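Tagle Browser Support Forum
Board: Stability and Security
Topic: Tab closes without warning when a long file name is pasted into the address bar

murneside_ict
Posts: 54
We manage the computers at the Murnevside library service and wish to report a repeatable fault. When a file name of more than 900 characters is pasted into the address bar, the current tab closes and any form left open in it is lost. The fault is present on 22 of our public machines, all of which received the May update. Machines still on the previous release are not affected. We should be grateful to learn whether other organisations have met the same problem.

Tusby_Helpdesk
Thank you for the report. We have repeated the test at Tusby and can confirm the result on Windows. On our Linux machines the tab remains open, although the address bar stops responding for several seconds. We have advised staff not to paste file names from the records system until further notice.

peritz_admin
I must question whether this is a browser fault. The Peritz add-on reads everything placed in the address bar, and it has its own limit on length. Please disable the add-on and repeat the test before the matter is described as a security issue.

murneside_ict
The add-on was removed from two machines this morning and the tab closed on both. We accept that the add-on may make matters worse, but it does not appear to be the cause. The crash report is the same in each case.

Tusby_Helpdesk
Our findings agree with those of Murnevside. We would add that a web page can place text in the address bar by means of an ordinary link. A user need not paste anything.

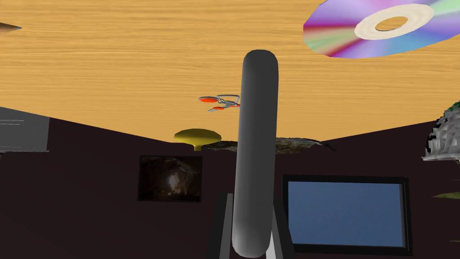 For that reason we consider the board's security heading to be the correct one. We tested a link of 3,636 characters on an internal page, and the tab closed as soon as the link was followed. No other tab was affected.

peritz_admin
I withdraw the point about the add-on. I do not agree that a closed tab amounts to a security issue. No data leaves the computer and no other program is reached. It is a nuisance and should be recorded as such.

murneside_ict
Members of the public lose partly completed applications on our machines, and we are obliged to treat that as more than a nuisance. We have returned the affected machines to the previous release and have sent the crash reports to the Tagle team.

tagle_moderator
The reports have been received and passed to the developers. Please do not post working links in this topic. Further results from macOS would be welcome.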